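Kerslake Community Help > Home > Storage and bags

Canvas bag won't keep its shape, and which paper to stuff it with?
Posted by Isla Quinlan, 30 December 2019

I have a beige canvas shoulder bag with brown piping, one of those boxy things that is only boxy while there's something in it. Empty, it sulks. I want to put it away until February without it folding itself into a permanent frown. My mother says stuff it with brown paper bags, of which I own a lifetime's supply, all pre-crumpled by years under the sink. 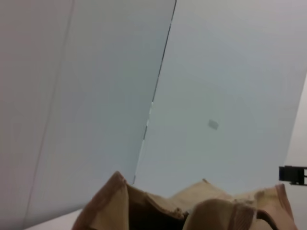
My worry is the brown paper marking the lining. Tissue seems a lot of fuss for a bag that cost me 19 pounds. Also, zip open or shut? And what does one do with the strap, which goes wherever it likes?

Rangi Costigan
Paper bags are fine. Done it for years. Shut the zip.

Aroha Ashby
Mostly agree with Rangi, though I'd put an old pillowcase in first and the paper inside that. Saves fishing out bits later. Don't ram it in or you'll get a bag shaped like a turnip. Mine took 3 paper bags, loosely scrunched, with one pushed well into each bottom corner, where the sag starts.

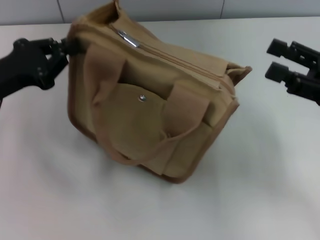

Leave the zip open a couple of inches so the air can get in, and do up any front pocket or the flap will curl. Straps I lay flat across the front. If the creases are already bad, a damp cloth and a warm iron will shift most of them, but keep off the piping. Mine went shiny.

Kilian Grabner
I just hang mine on the door. It looks terrible.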